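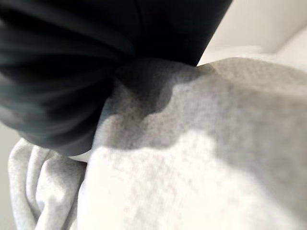

Ordering clothes online got a whole lot less painful for me once I stopped trusting the letter on the tag. A medium in one store is a small in another and a large in my sister's closet, and don't get me started on "one size." So now I measure, and I measure clothes I already own and love way more than I measure myself. The one thing I can't do is measure fabric while it's all gathered and bunched like the black stuff up there, with the folds running in to one pinched point, so step one is always to get the thing flat!

What you need

A soft tape measure (mine is a freebie from Flurier that came in with a skirt order)
A table or a clean bit of floor
Your best-fitting top, pants and dress
A notebook, or the notes app on your phone

Step 1: Pick your favorites

Go get the pieces you reach for every single week. Be picky. If you're always tugging at a waistband, it doesn't count, even if it cost a fortune. I use a gray T-shirt from Andreadis, one pair of straight jeans and a wrap dress I've had forever (the dress was $12 on clearance and it has outlived three pairs of boots).

Step 2: Lay it out

Button the buttons, zip the zipper, and smooth everything from the middle out to the sides with your palms. Don't stretch it. Stretchy knits will happily give you an extra inch and then you'll order the wrong size and blame me. Pleats should be closed the way they hang.

Step 3: Measure tops

Go straight across from armpit seam to armpit seam. Stores call this "pit to pit" or "chest laid flat," and a lot of them double it, so check which one you're looking at! Then do shoulder seam to shoulder seam across the back, and the length from the highest point of the shoulder down to the hem. For sleeves I start at the shoulder seam and go to the end of the cuff.

Step 4: Measure pants

Waist first, flat across the top with the front and back edges lined up. If the waistband dips in front, let it dip and measure along the curve. Then the rise (crotch seam up to the top of the waistband), the inseam, and the thigh just below the crotch. Please don't skip the rise. My first pair of Brekport wide-legs had a perfect waist and inseam, and I could have tucked them into my bra.

Step 5: Measure dresses

Same as tops, plus the waist at the narrowest spot and the hips at the widest. Write down shoulder to waist as well. I'm short through the body, and that number has saved me from more sad dresses than any review ever did.

Step 6: Find the garment chart

There are usually two charts and they look nearly the same. The body chart tells you what size person the clothes are meant for. The garment chart tells you how big the clothes are. You want the second one. On the Stadville site it's hiding under a little tab at the bottom of the product page, below the washing stuff. If a store only has a body chart, email and ask. I wrote to Flurier in April about a linen shirt and a very nice guy named Pylyp Stetsiuk went and measured one for me that same afternoon.

Step 7: Read the reviews like a nosy neighbor

Skip the stars and search for the word "waist" or "shoulders" or whatever gives you trouble. One pair of pants I wanted had 1,015 reviews and I only read the ones that mentioned hips. Look for people who give their height, and see what they wrote after the first wash.

Step 8: Check the returns page before you pay

Is it free, or do they take the shipping out of your refund? Do you have 30 days or way less? Is sale stuff final? If I'm between sizes and returns are free, I order both and send one back. If it's final sale, I walk away unless the numbers match mine to within half an inch.

A quick word about shrinking: for anything 100% cotton that hasn't been prewashed, I give myself a little extra in the length. Leonidas Mavromatis, who does my hems, likes me to wash new pants twice before I bring them in, and he will send me home if I haven't.

Next up I'll be doing bras, which need their own page and probably a snack.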